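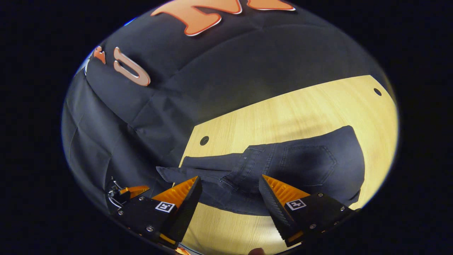
CEMANO, August 2026

How to fold jeans so they stay folded (and which tricks to skip)

I have read a lot of folding advice, and most of it is written by people who seem to own one pair of very thin jeans. The methods look great for as long as it takes to film them. Then the jeans go in a drawer, somebody pulls out the pair underneath, and you are back to a heap.

So I am wary of anything that calls itself a system. What follows is the plain fold I use on every pair in the house. It takes under a minute and needs a table.

Use a table

A bed is too soft. The denim sinks in, the legs drift apart, and you end up smoothing the blanket more than the jeans. A bare wooden tabletop is fine, like the one at the top of the page. Carpet grabs the fabric and won't let go.

Clear enough space for the full length of the legs. If your table is short, let the hems hang over and pull them up when you get to step 3.

Before you start

Empty the pockets. Close the zipper and the button. Check the hems for grit if you have been outdoors, or you'll be wiping the table afterward.

Jeans should be fully dry. The waistband and the pocket bags dry last, so feel those and ignore the legs.

The fold

1. Lay the jeans flat with the back facing up. Smooth from the seat toward the hems with your open hand. Don't tug on the hems. Stretch denim will just creep back.

2. Fold one leg over onto the other so the back pockets end up on the outside. The point of the seat will stick out in a little triangle. Tuck it in so that edge is straight. This is the one fussy bit I would keep.

3. Bring the hems up toward the waistband and stop short of it, by the width of the band. If you go all the way, the top gets thick and the bundle tips over.

4. Fold in half again for a shelf, or in thirds for a drawer. Thirds will stand on edge if the denim is heavy enough. Thin summer jeans won't, whatever you have been told - they slump, so stack them flat.

5. Press down once with both hands and put them away.

What I would skip

Rolling. It is all right for a suitcase. In a drawer the rolls loosen, and you can't tell one dark pair from the next.

Folding boards. I tried the Dirby board, 40 dollars, and it is made for shirts. Jeans hang off the end of it, and you finish the job by hand anyway.

The Zaltell clips. They hold a folded pair shut, which sounded useful until I noticed they left a dent in the waistband. They went in the kitchen drawer and now close bags of rice.

Ironing first. I suppose some people like a crease. A good smoothing on the table does enough for me.

Flared or wide hems

These never line up neatly. Match the inside seams and let the outer edges do what they want, then turn any extra width inward before step 3. It will look slightly lumpy, and it doesn't show once the pair is folded.

How many to a stack

I stop at four. Any higher and the bottom pair never gets worn, and the whole stack comes down when you go looking for it. If you have more than that on one shelf, start a second stack next to the first, with the folded edges facing out.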